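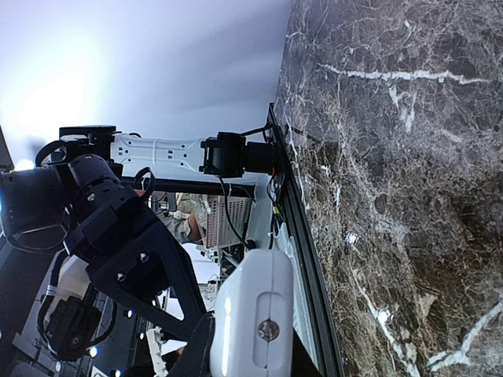
Planning the Wodmont bench: a small gallery

I've spent most of the spring with a spreadsheet open, trying to work out what a second two-arm bench would cost us at Wodmont, and I promised a few of you I'd put something up. So this is it! The arms ate most of the budget, as you'd guess, but the bits round the edges are what caught me out last time.

Cables, for a start. I'd put down enough for 4 runs and ended up ordering 11, plus clips, plus the connectors I forgot (twice). This year they get a line of their own, and so do spare gripper fingers, at 20 a box from Treltow.
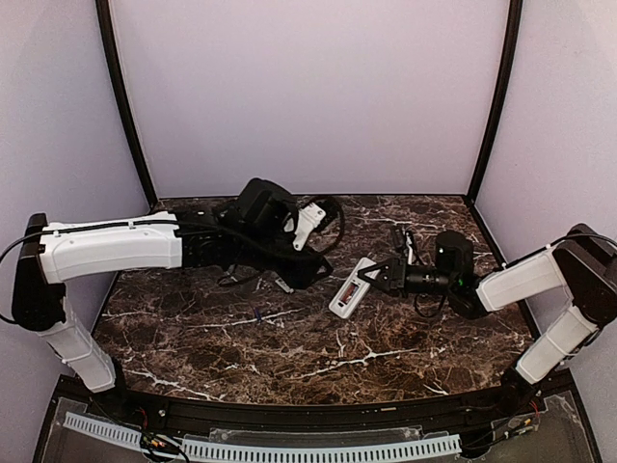 Walls are the next thing on my list. I like plain panels on three sides with the front left open, and Plemodell will cut them to size if you send a decent drawing. Allow nine weeks though, they're never quick.

The marble-patterned top stays. We did look at plain grey from Mittal and it was cheaper, but I want both benches to match so we can swap jobs between them without fuss.

Still to price: a mounting rail long enough for both bases, two cameras for the wrists, and something to tidy the wiring at the front. If you've bought any of those lately, do drop me a line with what you paid!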